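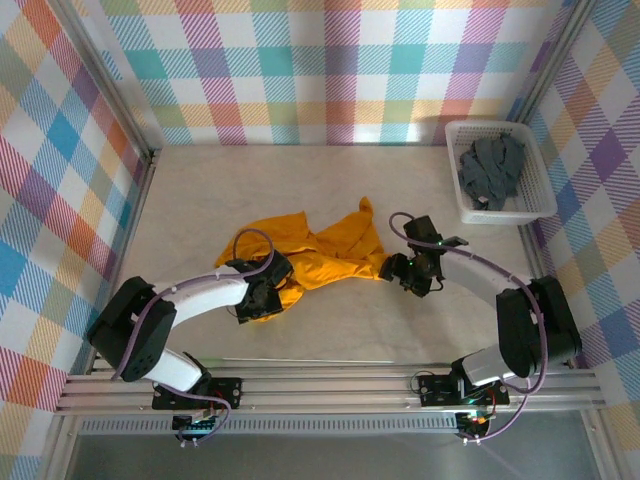 About the Mallard Robotics Club

We're the student robotics club at Jovelbridge School, and most of what we do involves laundry. Sorry, textile manipulation! That's the phrase our seniors use on college applications, but around the workshop everybody just says laundry.

The club meets after the last bell in the old drafting room, and we stay until 5:30 (later in the weeks before the spring challenge, if somebody's parent brings dinner). Any student in grades 8 through 12 can join. You don't need to have built anything before, and you don't need to be good at math yet. Several of our best programmers came in because a friend dragged them along.

How we got started

Mallard began with 13 students and one wheeled kit robot that could follow a line of tape across the floor. We loved that robot. We also got tired of tape pretty quickly. Čestmír Kadlec, who teaches physics here and has advised the club from the beginning, asked the group what they would want a robot to do at home, and the answer was chores, and the chore was folding.

He warned us it was a hard one, and he was right. A block stays the same shape when you pick it up. A towel turns into something new every single time you touch it, and the robot has to work out where the corners went. Two years in, we still get excited about corners.

The station

Our main project is called Zokau. It's a pair of arms mounted side by side on an aluminum rail at the front of a table, with a gripper on each one, white links, black housings at the elbows, and purple cable running along the top. The controller boards sit under the mounts where we can get at them. Students do the assembly and wiring on the station, and if you join as a builder you will learn to route cable in your first month. There is a right amount of slack. You'll find it by getting it wrong a few times, same as the rest of us.

Plaid fabric lines three sides of the work area. The club voted on the pattern, and it was the closest election we've ever held.

A typical practice run starts with one cloth dropped on the table in a heap. The orange one is the club favorite, partly for its color, which shows up nicely against the pale tabletop, and partly because everyone has spent so many hours with it. The goal is to find an edge, get hold of it, spread the cloth out and fold it. Another piece waits its turn in the white basket in the corner.

What students do

There are a few crews, and you can move between them whenever you like.

Builders look after the arms, the mounts and the wiring. They also print replacement parts and keep the tool drawers in order, mostly.

Drivers run the arms by hand to record practice folds. It takes patience and a light touch, and some of our strongest drivers are eighth graders who play an instrument. Last school year the drivers set out to record 1,000 folds and got to 943 before summer break. The remaining folds were done in the first weeks of fall, and there was cake.

Coders work on the software that learns from those recordings. We use Python, and we teach it from scratch every October.

Loggers write down what happened. Every run goes in the logbook, including the bad ones, with a note on which cloth was used and where things went sideways. This crew has saved us more times than we can say, and it's a wonderful place to start if you want to understand the whole project.

Competing

Each spring we enter the Murín Challenge, a regional event for school teams working on household tasks. Teams bring a station, get a surprise fabric item on the morning of the event, and have the day to show what they can do with it. Our first time out the item was a fitted sheet. We scored 74 points, finished in the bottom half, and talked about it the whole bus ride home. We've been back every year since, and the teams there are generous with advice, spare screws and snacks.

Our coaches

Čestmír Kadlec handles the mechanical side and teaches soldering. He has strong opinions about labeling wires and will share them with you.

Luminița Mihăilă coaches the coders and drivers. She worked in factory automation before she came to Jovelbridge to teach computer science, and she's terrific at getting a stuck group moving again. Her usual first question is "What did the robot see?" and you'd be surprised how often that cracks the problem open.

Joining

Come by the drafting room any afternoon the club is meeting and ask for whoever is closest to the station. There's no tryout. Club membership is free, safety glasses are provided, and long hair needs to be tied back near the arms. New members spend their first few visits watching runs and helping the loggers, then pick a crew.

Families are welcome at our open workshop at the end of each semester, when students run the station and answer questions. Younger brothers and sisters get a turn at the practice controls too, with a driver beside them.

We're also glad to have donated towels, T-shirts and cloth napkins in any color. Please wash them first and leave them with the front office, marked for Mallard.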